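Tamiru Neighbourhood House
Home Repair and Skills Exchange: progress report to the Denari Community Fund
Sun 19 May

Dear friends at the Fund,

Thank you, as always, for your patience with us. We know the report was meant to reach you a little earlier than this, and we're grateful for the extra fortnight, which let us get through the end of the autumn sessions and sort out the books properly before sitting down to write. It has been a full few months and a happy one for the most part, and there is plenty to tell you.

You will remember that the grant was given so that people in Borkard and the streets behind the old cannery could learn to look after the small things in their own homes: the dripping tap, the door that won't latch in wet weather, the flyscreen with a hole in it the size of a cat. Many of our neighbours rent, and many of the rest are older people on their own who have put up with a sticking window for years. We had hoped to reach a hundred households in the first year. By the end of the last session 123 households had taken part in one way or another, and we still have a winter and a spring ahead of us. 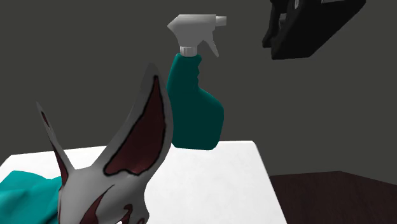

The Saturday morning sessions have been the heart of it. They run from nine until noon in the big room, with tea from half past ten (the tea has a habit of starting earlier). We began with a fairly strict timetable, one topic a week, and let it loosen once we saw how people were using the mornings. Most come with a job in mind. Someone will bring in a cupboard hinge in a sandwich bag and want to know what it is called and where to get another, and before long there are four people around the table comparing hinges. We still put a topic on the noticeboard, and the ones on plastering and on draught-proofing filled up quickly, but we now leave the last hour free.

The tool library opened in March. It is a modest affair, two tall cupboards and a ledger, and it has been busier than we had planned for. The cordless drills are hardly ever in. We lend for a week at a time with no charge and no deposit, and so far only one item has failed to come back, a spirit level, which we have forgiven. The tile cutter has turned out to be less popular than we thought and takes up a great deal of room, so we are talking with the men's shed in Fevetti about a swap for a second extension ladder.

Home visits

This part of the work is slower and we would like to be plain with you about it. We planned for 50 visits by now and have done 39. Two things held us up. The first was insurance, where our old policy covered people working in the hall but was vague about anyone picking up a screwdriver in a private house, and it took most of the summer to have that put right. The second was distance. Several of the people who most wanted a visit live out past the Fevetti turnoff, and a round trip for one tap washer takes a whole afternoon. We have started grouping visits by road, with a phone call the week before to ask the neighbours whether they'd like us to look in while we're out that way. It has helped a good deal, and we expect to make up most of the gap before the end of September.

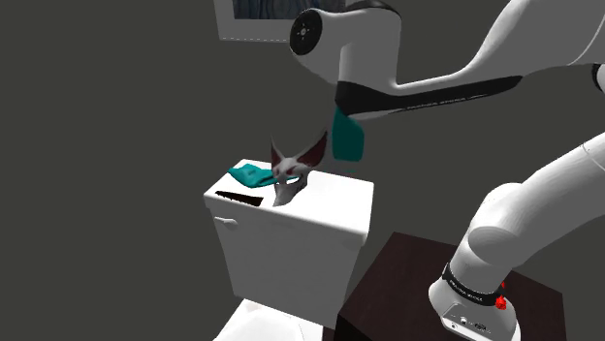
Page 2

What people ask for on these visits has been a bit different from what we put in the application. We wrote a lot about insulation and energy bills, and those do come up, particularly now the mornings are cold. But the commonest request by far is for something that makes the house safer to move about in. Grab rails, a better light on the back step, a strip of non-slip on the ramp, a door rehung so that it opens outward. We have shifted some of the materials budget across to cover this, within the allowance you gave us for moving money between lines. Anything that needs a licensed plumber or electrician we leave well alone, and we now carry a printed sheet of local tradespeople who offer a pensioner rate.

Money

Spending is close to what we forecast. Hall hire and insurance both came in a little over, and printing came in well under, as the local paper very kindly ran our notices for nothing. We have $2,000 left in the materials line, which should carry us comfortably to the next instalment. The full statement is attached with the receipts in date order, apart from the hardware store account, which is billed monthly and sits at the back.

What we'd like to do next

With your agreement, we would like to use part of the second instalment for a short evening course, 5 weeks long, aimed at people who work through the day and can't get to us on a Saturday. Quite a few have asked, most of them younger renters, and the hall is free on Tuesday evenings through August. We would cover patching a wall, basic painting, simple furniture repairs, looking after timber floors and how to write a repair request to a landlord so that it gets an answer. The last of those was suggested at a Saturday session and caused the liveliest conversation we have had all year.

We would also like to replace the urn. It isn't in the budget and we're happy to find the money elsewhere if you feel it falls outside the grant, but it has been a faithful old thing and it now trips the switchboard whenever the heater is on.

If anyone from the Fund is passing through Borkard on a Saturday, please do come in. You needn't ring ahead. Parking is easiest on the school side, and there is usually a slice of something left by eleven.

With warm thanks from all of us at Tamiru Neighbourhood House

Attachments: statement of income and spending; receipts; draft outline for the evening course; certificate of insurance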